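Pemlow Community Kitchen Opens Its Doors to Home Bakers Across Prevton

PREVTON, January – Pemlow, the shared kitchen on the old mill road, will open its longer weekend and evening hours to home bakers, jam makers and anyone else in the area who has outgrown the stove at home.

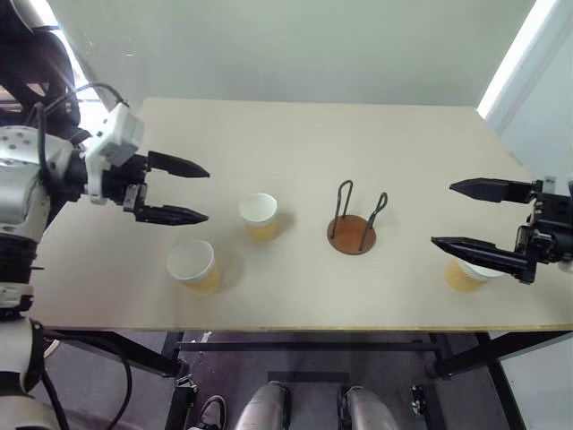
One Prevton baker, who has been making rye loaves for the neighbors for years, wrote to say that the hardest part was always the oven, that four loaves at a time is no way to fill an order, and that having a proper deck oven within walking distance would mean going to bed before midnight for once.

We have heard a good many stories like that one over the past few months, and we are grateful for every letter and every phone call. When we first asked people in town what they wanted from the kitchen, we expected a small stack of replies and received 519 of them, some running to several pages and a few with recipes tucked inside (the plum cake is excellent, thank you).

The new hours run from early morning until 9 p.m., and members can book a bench, an oven or a shelf in the cold room for as little as two hours at a time. Membership costs $80 a season, and that covers storage for dry goods, use of the big mixers and a place at the monthly tasting supper. There is room for 128 members in this first season, and almost 80 places have already been spoken for, so we do encourage anyone who is thinking it over to get in touch soon.

Flour and sugar can be ordered together through Plovia, our wholesale partner, which has kindly agreed to deliver small amounts to the kitchen door. Luangrath, the family grocery next to the post office, will set aside a shelf for members' breads, pickles and preserves – labels must be clear and list every ingredient.

New members are asked to attend one of 7 introductory evenings, where we go over the ovens, the cleaning rota and the food safety rules, and where there will be soup.

Sign-up forms are available at the Pemlow front desk and at the Luangrath counter. Questions about membership or shelf space can be left at either place, and we will call back as soon as we can.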